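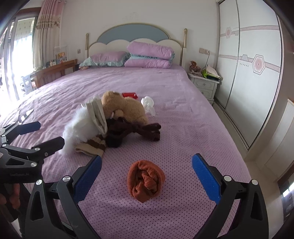
R. Guzmán
Research Fellow in Home and Family Studies, Ellgate

4. The bed as a sorting table

4.1 Why I kept coming back to bedspreads

When we started the Bretlow study I figured I'd be writing about closets and toy boxes. We had 30 homes and 58 tidying sessions, and I had a whole coding sheet for shelves (it ran to 8 pages, and I was very proud of it). Then I went through the sessions and so much of the sorting was happening on top of the bed!

It makes sense once you've tried it. A made bed is wide, it's soft, and it's at a good height for folding. Things get dropped there on the way to somewhere else, and pretty soon you have what I've been calling a "waiting pile." The Ovholm pilot used the term "clutter" for the same thing, but I don't love that word, as it lumps a teddy bear in with a crumpled plastic bag, and people treat those two very differently.

4.2 Soft things and everything else

My first pass split the waiting pile into plush toys, cloth and knits, and packaging. Plush toys are the trouble category. They don't fold, they don't stack, and a moose with long limbs takes up far more bedspread than you'd guess. Towels are easy by comparison: roll one up and it holds a shape you can carry. Knits sit somewhere in between, and I went back and forth on the striped ones, which I'd coded as socks in one session and scarves in the next. I ended up with one code, "small knit," and slept better for it.

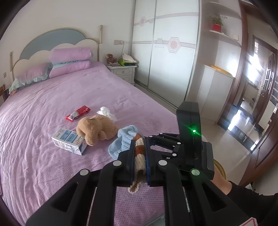
Figure 3. Mixed pile on a pink-lilac bedspread: plush toy, small knits, carton, and red package.

Packaging was the part I'd underrated. Cartons and wrappers turned up right in among the toys (Figure 3), and I had no code for them at all until the second round. I also added one for pillows and bedding left at the headboard, mostly so I'd stop counting them as part of the pile. After that I recoded all 58 sessions from scratch, and the packaging counts are in the next section, along with the homes where I still couldn't decide what was what.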